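Testhaushalte gesucht: Halten Haushaltsratgeber, was sie versprechen?

Jutus – Redaktion für Alltagsfragen
Aufruf zur Teilnahme, Bewerbung bis 27.04.2024

Wir suchen 35 Haushalte, die sieben Wochen lang Putz- und Waschtipps ausprobieren und aufschreiben, was dabei herauskommt. Auch dann, wenn nichts herauskommt. Gerade dann.

Worum geht es?

Wer im Netz nach einem Mittel gegen Kalk, Rotwein oder muffige Handtücher sucht, bekommt in wenigen Sekunden mehr Ratschläge, als in ein Leben passen. Essig, Natron, Zitronensäure, Backpulver, Rasierschaum, Zahnpasta, Alufolie. Fast immer steht dabei, die Großmutter habe das schon so gemacht. Welche Großmutter, bleibt offen. Ob sie zufrieden war, auch.

Für unsere Reihe haben wir 848 solcher Tipps gesammelt, aus Zeitschriften, Foren, Kalenderblättern und Zuschriften unserer Leserinnen und Leser. Nach dem Aussortieren von Doppelten, Gefährlichem und offenkundigem Unsinn sind 96 übrig geblieben. Offenkundig war zum Beispiel der Vorschlag, eine Wollmütze zum Auffrischen in den Backofen zu legen. Die übrigen klingen vernünftig, und das macht uns misstrauisch. Vieles klingt vernünftig, solange man es nicht nachprüft.

Wir wollen es nachprüfen, und zwar dort, wo die Tipps angeblich wirken: in normalen Küchen, in Bädern ohne Fenster, an Waschmaschinen, die ihre besten Jahre hinter sich haben.

Was wir nicht versprechen

Die Untersuchung ist keine wissenschaftliche Studie. Eine so kleine Zahl von Haushalten beweist nichts im strengen Sinn, und wir werden auch nicht so tun. Wir können zeigen, ob ein Tipp bei mehreren Leuten unter ähnlichen Bedingungen etwas bewirkt hat oder ob alle am Ende mit demselben Fleck dasaßen. Das ist mehr, als die meisten Ratgeberseiten vorweisen, aber es ist auch nicht viel.

Ebenso wenig versprechen wir, dass Ihre Wohnung nachher sauberer ist. Möglicherweise haben Sie einen Fleck mehr. Bitte verwenden Sie nichts, woran Ihr Herz hängt.

Was Sie tun würden

Sie erhalten von uns zum Start ein Paket mit Stoffproben, Messlöffeln, einem Heft und den nötigen Hausmitteln. Pro Woche bearbeiten Sie zwei bis drei Tipps. Bei jedem Tipp gibt es einen Vergleich, meistens mit klarem Wasser oder einem gewöhnlichen Spülmittel. Diesen Vergleich lassen bitte auch diejenigen nicht weg, die das Ergebnis schon zu kennen glauben. In unserem Probelauf in Carnitz hat warmes Wasser erstaunlich oft mitgehalten, und mehrere Teilnehmende wollten das erst nicht eintragen, weil sie an einen Fehler glaubten.

Ins Heft kommt, was Sie gemacht haben, wie lange es gedauert hat und was Sie danach sehen oder riechen. Ganze Sätze müssen es nicht sein. Lesbar sollte es sein. Bewertungen wie »super« oder »na ja« helfen uns nicht weiter, »Rand noch sichtbar, Mitte heller« dagegen sehr.

Rechnen Sie mit zwei bis drei Stunden in der Woche. Dazu kommt ein Einführungsabend in unseren Räumen im Haus Beaulieu, an dem mindestens eine Person aus dem Haushalt teilnehmen muss. Per Video geht das leider nicht. Wir haben es versucht, und danach hatte jeder eine andere Vorstellung davon, was ein gestrichener Teelöffel ist.

Wen wir suchen

Haushalte jeder Größe, vom Einpersonenhaushalt bis zur Wohngemeinschaft. Sie brauchen eine eigene oder mitgenutzte Waschmaschine, einen Herd und einen Platz, an dem Stoffproben ungestört trocknen können. Erfahrung ist nicht nötig. Wir freuen uns ausdrücklich über Menschen, die ungern putzen.

Ebenso willkommen sind Leute, die auf ihr Natron schwören. Eine Gruppe, in der alle von vornherein die Nase rümpfen, wäre genauso wertlos wie eine, in der alle begeistert nicken. Im Bewerbungsbogen fragen wir deshalb, welchen Hausmitteln Sie vertrauen, und mischen danach.

Nicht teilnehmen können Personen, die beruflich mit der Herstellung oder dem Verkauf von Reinigungsmitteln zu tun haben, und Betreiber von Kanälen oder Seiten mit Haushaltstipps. Auch wer auf einen der verwendeten Stoffe allergisch reagiert, sollte sich nicht bewerben. Die vollständige Stoffliste schicken wir vorab zu. In Haushalten mit kleinen Kindern müssen die Mittel verschlossen aufbewahrt werden.
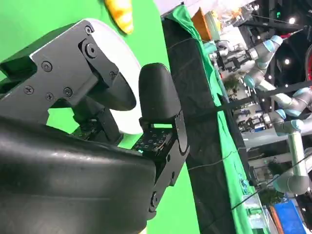 Noch ein Wort zu Mischungen. Im Netz kursiert der Rat, Essig und Natron zusammenzuschütten, weil es so schön schäumt. Das Schäumen beeindruckt, doch die beiden Mittel heben sich in ihrer Wirkung weitgehend auf. Den Tipp haben wir trotzdem in der Liste gelassen, da ihn kaum ein Ratgeber auslässt. Alles andere mischen Sie bitte nicht, und chlorhaltige Reiniger bleiben während der Versuche ganz im Schrank. Wer eigene Rezepte ausprobieren möchte, tut das nach dem Ende der Testzeit und ohne uns.

Was Sie bekommen

Eine Aufwandsentschädigung von 96 Euro je Haushalt, ausgezahlt nach Rückgabe des vollständigen Hefts. Vollständig bedeutet, dass zu jedem zugeteilten Tipp etwas dasteht, auch wenn es nur »abgebrochen, Geruch nicht auszuhalten« ist. Die Höhe hängt nicht vom Ergebnis ab. Das Material dürfen Sie behalten. Fahrtkosten zum Einführungsabend erstatten wir gegen Beleg, Parkgebühren nicht.

Wer bezahlt das?

Die Frage kommt zu Recht bei jedem unserer Aufrufe. Die Kosten trägt Jutus aus den Beiträgen der Abonnentinnen und Abonnenten. Die Stoffproben liefert die Weberei Flerkon zum üblichen Preis, die Hausmittel kaufen wir im Supermarkt. Ein Anbieter von Reinigungstabs hat uns Ware und einen Zuschuss angeboten, wir haben beides abgelehnt. Veröffentlicht werden die Ergebnisse im Dezember, und zwar alle, auch die langweiligen.

Ihre Angaben

Im Artikel erscheinen die Haushalte ohne Namen. Wenn wir aus Ihrem Heft wörtlich zitieren möchten, fragen wir vorher. Adressen und Bewerbungsbögen werden nach der Veröffentlichung gelöscht, bei einer Absage sofort.

So bewerben Sie sich

Schreiben Sie uns in wenigen Sätzen, wer bei Ihnen wohnt, welche Waschmaschine Sie benutzen und welchen Haushaltstipp Sie zuletzt befolgt haben. Ob er funktioniert hat, interessiert uns ebenfalls. Fotos brauchen wir nicht, Lebensläufe auch nicht. Den Bewerbungsbogen schicken wir Ihnen danach zu.

Ansprechpartnerin ist Usa Noiphan, Redaktion Jutus, Stichwort »Testhaushalte«. Nutzen Sie bitte das Kontaktformular auf dieser Seite. Telefonische Bewerbungen können wir nicht annehmen, Rückfragen zur Stoffliste beantworten wir gern auch am Telefon.

Gehen mehr Bewerbungen ein, als wir Plätze haben, entscheidet das Los innerhalb der gemischten Gruppen. Zu- und Absagen verschicken wir schriftlich.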